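Droron Table Notes

Readme, last touched January 2025

Hi! If you've landed in this folder you probably want the table notes, so let me tell you what they are and how I keep them. I'm Nidia Puma, and I look after the work surfaces and the small parts that get used on them. Magnus Kinnear started the notes before me and his handwriting is all over the early ones (I've typed up what I could read).

What's in the folder

There are 67 pages of notes, one plain text file each, plus a parts list called parts.txt and a short file of measurements. The whole thing is 2678 lines if you paste it together, which I did once, to search for every time Magnus wrote "wobble." Quite a lot!

The files are named by table first and then by topic. Mellor is the long bench by the sink. Jomora is the little folding one that pinches your fingers. Trernanance is the big wooden table, the one with the warm brown top, and it gets the most pages by far because it gets the most use. I didn't pick the names. They were on masking tape when I got here and I've grown fond of them.

How to read a page

Each page starts with the table name, then what was on it, then whatever the writer felt like saying. I've left the spelling alone. If you see "sq. w/ hole" that's one of the white square blocks with the big round hole through it, and "sq." by itself is a plain one. Magnus also wrote "dk" for both dark and deck, so good luck there. I've put a question mark wherever I had to guess.

Pages 1 to 18 are the old ones and they're patchy. A couple just say "wiped down, fine." I thought about dropping them and then didn't, mostly out of sentiment.

Looking after the wood

Please wipe along the grain, with a cloth that's barely damp, and dry it right after. No spray straight onto the top. I use a plain soap and water mix and I've never needed anything stronger, except for the time with the marker, and that's written up on its own page (trernanance-marker.txt, it's a saga).

Felt pads go under anything heavy with a hard bottom. They live in the tin with the dented lid. If you use the last one, write it on the list! We order them in packs of 10 and they always run out in April for some reason.

The knots are part of the board. I mention it because I once spent a good chunk of an afternoon rubbing at one, sure it was a tea stain.

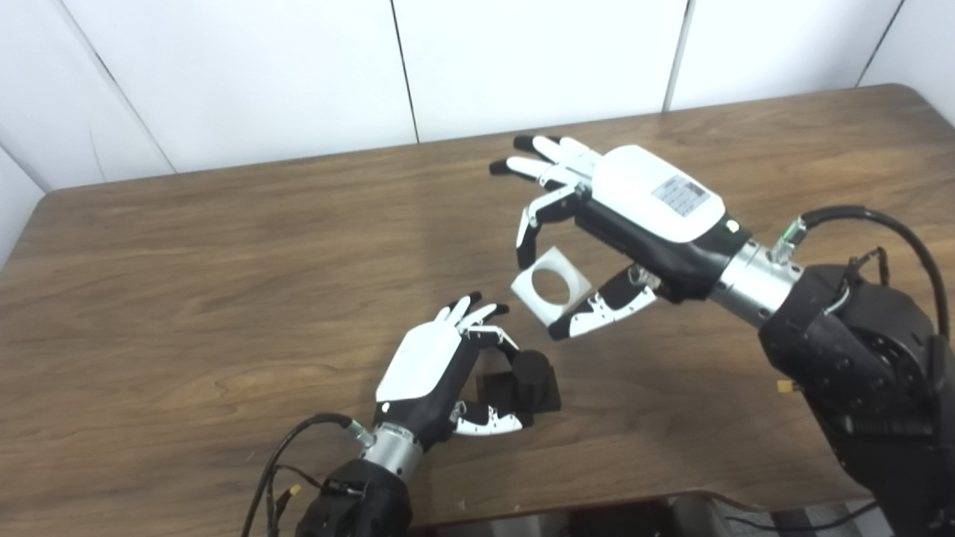
Anyway, the blocks. They're easy to lose track of, being small and flat, and the white ones slide under things. I like to put them back in the tray at the end of the day with the holed ones on the left. If you find a stray, any tray is better than a pocket.

Known problems

The measurements file mixes inches and centimeters. I'm working through it. The Jomora pages stop partway through a sentence and I don't have the rest. Two of the Mellor pages might really be about Trernanance, going by the mention of a rounded corner, but I've left them where Magnus filed them.

Adding your own notes

Copy blank.txt, rename it, and write whatever you'd want to know next time. Short is fine. Put your initials at the bottom so I know who to bug. If something in here is wrong, fix it and leave the old line in with a dash in front, and then tell me, since I like hearing about it.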